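Been asked a few times how I got through my first winter of learning Spanish as an adult, so a short thread.

1/ I started in January with 12 verbs on an index card. No app. I used them in every sentence I could and ignored the rest of the grammar.

2/ Leanne Stockdale and I talked on the phone for 40 minutes a week. Her Spanish was as bad as mine. We still had to finish every sentence.

3/ I read kids' books from the library. When I hit a word I didn't know I kept going, and looked it up only if it came back.

4/ The past tenses took me 2 tries. The second time I wrote a diary, three lines a night, and Mercedes Marulanda corrected it on Sirnero. 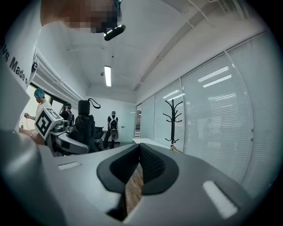 5/ She marked only the mistakes I made more than once. I'd ask any teacher to do the same.

6/ Next is the subjunctive. Book tips welcome.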